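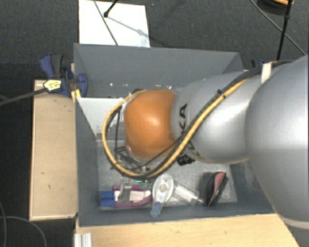
**Femetti:** I'd reroute that cable before anything else. With the loop hanging down by the last joint it will catch on the bin wall sooner or later.

**hutwood_shed:** It has caught once already, on a slow move, so no harm done. I wanted slack for the wrist turning right over. The tie on the second link is the only one I've done up properly.

**Ravn:** Disagree with Femetti. Too much slack is a nuisance but too little pulls the connector out. I'd keep the loop and move it up the arm with a second strap.

**Femetti:** Fine if the bin is shallow. What are you running it at?

**hutwood_shed:** Bin is 500 deep to the back wall, sides slope in. Speed is capped at 68 mm/s inside it and I haven't been brave enough to raise that.

**rotum68:** Is the bin only clamped? Mine was, and it crept along the bench over a week until every pick was off.

**hutwood_shed:** Only clamped, yes. I check it against a pencil line before each session.

**Ravn:** Bolt it. Two brackets into the worktop and you can stop checking.

**rotum68:** Clamps are fine while he's still shifting things about. I'd bolt it once the layout is settled and not before.

> Two brackets into the worktop

**hutwood_shed:** The worktop belongs to the workshop, so I'd have to ask. Could screw a batten to my own board and butt the bin up to that.

**Femetti:** Do that. And log your picks if you aren't already. I had 2,000 in a spreadsheet before I noticed that most of my misses were next to the walls.

**hutwood_shed:** 589 logged since January. Haven't sorted them by position, will do that tonight and move the strap up at the weekend.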